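Robot arm on the crockery line, six weeks in
Posted in: Kitchens, Canteens and Catering > Workplace

plallow_pots
Our site kitchen at Plallow got the arm in June. It does bowls. Management call the whole business Monti, which is the name on the paperwork, and we call it several other things. 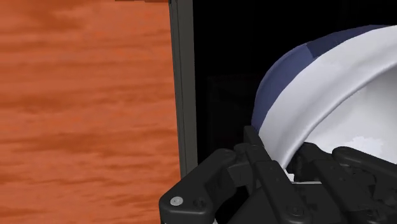

Bowls first, they said, then plates, then "the wider crockery estate", a phrase I had to have repeated. We do 200 covers at lunch. Before, there were four of us on pots and putting away. Now there are three, plus the arm, plus a man from Drikden on the phone. The fourth went to the servery, on the same money, and says she misses the radio.

What I'd like to know from anyone further along: does the job go back to being a job? At the moment I'm a sort of usher. I line things up so it can have a go at them.

lorel_nights
We've had one at Lorel since before Christmas. Same supplier. You stop ushering after a couple of months, mostly because they give in and move the racks. Ask for the racks to be moved now.

Also get it in writing who is meant to clear a stoppage. For a while ours was "whoever is nearest", so people took up standing further away.

gravyboat
Sorry but four down to three IS the story here. You can move someone to the servery once. When the plates go over to it as well, where do the next two go? The servery's only so long.

lorel_nights
@gravyboat I don't disagree, but we lost nobody. We did lose the overtime, and that hurt some people more than others. Saturday functions used to be worth having.

gravyboat
So you lost money and kept the title. Lovely.

tenpastsix
Unpopular view: I did pots for years and my wrists are shot. 168 bowls a tray run, lift, twist, stack, next. If a machine wants that it can have it with my blessing and my old gloves. What I'd mind is being timed against it. Are they timing you?

plallow_pots
Not officially. There is a screen. The screen has our section on it and its section on it, side by side, in the same colours. I'm told this is for information.

tenpastsix
Get the screen turned off. I mean it. Ours went up "for information" and by the next round of appraisals it had opinions.

drainboard
Bit of balance from someone who had to sit through the planning of one of these. The figure that sold it to our lot was breakages, wages hardly came up. They wanted 30 per cent fewer and got roughly half that. So there may be less of a plot than gravyboat thinks, and a bit more of a spreadsheet.

gravyboat
The spreadsheet is the plot.

drainboard
Fair enough, I'll give you that one.

plallow_pots
Update for lorel_nights: asked about the racks. They're "on the list". Asked about stoppages as well and it's now written down that the shift lead clears them, after the training, which hasn't got a date. Our shift lead has taken this about as well as you'd expect.

Screen's still on. I've put the rota over its half.

lorel_nights
Leave it there till somebody asks. Chase the training though, ours took 3 emails and a grievance.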